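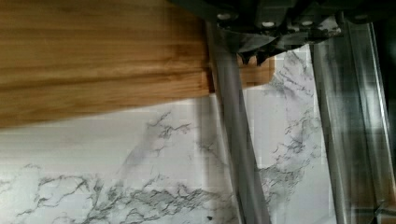

8/26/99

Boards again. Took the light honey-coloured one out of the stack and put it on the marble-look top, which at least makes the grain easy to judge. The top itself was Osvaldo's choice and I have said what I think of it. White with grey veins, so that every hair and crumb looks like part of the pattern until you put your sleeve in it.

State of the batch: 11 boards left the Hovel kitchen order, of which 6 are fit to be seen. The other five have cupped. Not badly. If you were slicing bread you would put up with it, and if you were paying for it you would not.

Oil trial, continued from the last book (green cover, lives under Nest's bench, do not lend it to Ramesh).

- Board A: two coats, wiped after 35 minutes. Dull. Water sat on it for a bit, then went in.
- Board B: three coats, same wipe. Better. Colour has gone deeper than I like along the darker bands.
- Board C: two coats and then wax. Nice to the hand. Smells like a church.
- Board D: left alone as the control. Nest used it for her lunch. There is now a beetroot result, which I've written up separately.

I think C wins, but Shanti wants to see it after a week of washing up before she'll agree to anything. Fair. She was right about the glue in the spring and I am still hearing about it.

Edges: went back to the plain square edge with just the sharpness taken off. The rounded one took Rajkumari most of a morning for four boards and then the customer's mother said they looked like soap. Square it is. 180 grit, then 240, then stop. I wrote "then stop" on the wall as well. Ramesh carried on to 400 last time and the oil just slid about on top looking for a way in.

Long grain streaks come up well in raking light from the yard door. Under the tube lights everything goes the colour of weak tea. If anyone is matching boards for a pair, do it by the door and do it before the van is parked across it.

**Cupping**

Measured all five with the steel rule and feelers. Worst is at the middle, as you'd expect. All five came from the same plank and all five had been stacked flat on the concrete with no sticks under them. I know who stacked them. I am writing this entry, so I'll say it was one of us.

Tried turning two of them hollow side down on a damp cloth overnight with the Nikolaidis catalogues on top. One came back nearly flat. The other came back with a faint mirror image of a cloth on it, and had to be sanded, and is now a thinner board than the rest. Could go to the cheese people if they ever ring.

Next time: sticks under, sticks between, and oil both faces on the same day. We all know this. It is in the green book twice, in two different people's handwriting, one of them mine.

**The worktop**

Shanti asked for notes on how the marble-look surface is holding up, as she's thinking of the same for the front counter. So:

It wipes down easily. Oil doesn't seem to bother it if you get to it the same day. I left a ring from the tin for two days and it took white spirit and some bad language. Boards slide on it more than on the old bench – put the rubber mat down before sanding, or you'll chase the thing into the wall, as I did.

Dust is the real nuisance. I spent a while this morning picking at a black speck with my thumbnail. Then I spent a while picking at a bit of vein. I'd say no for the front counter, or get it in a plain colour. Osvaldo says it looks expensive. From the far side of the yard it does.

**Costs, such as they are**

Oil and wax so far comes to 172, which is over what I guessed and under what Osvaldo guessed, so we've both been insufferable. Most of that is the Lidusora wax. It's good stuff and a tin goes further than you think if you put it on with a cloth. The brush drinks half of it. I've put the brush in the drawer with the broken clamps.

Didn't get to the juice grooves. The jig still wanders in the last inch and I've no wish to find out by how much on a finished board. Rajkumari thinks the fence is bowed, I think the bench is, and we've agreed to test it on offcuts when neither of us is hungry.

**To do**

- Second wax on C, and one on B just to see
- Shanti to start the washing-up test. Hot water and a brush, NOT the machine
- Cut sticks. Lots. Put them where the boards go, so there's no excuse
- Ask Forska if they still have the wider ash, and whether "September" means the start or the end of it
- Sand the beetroot out of D
- Find the other feeler gauge
- Someone please label the two unmarked jars on the sill. I have sniffed both and am no wiser

Added later: Nest says the beetroot should stay in, as D is the control and that's what happens to an unoiled board. Annoyingly good point. Left it. D now hangs on the nail by the kettle with a pencil note on the back, and she has been told to eat off a plate.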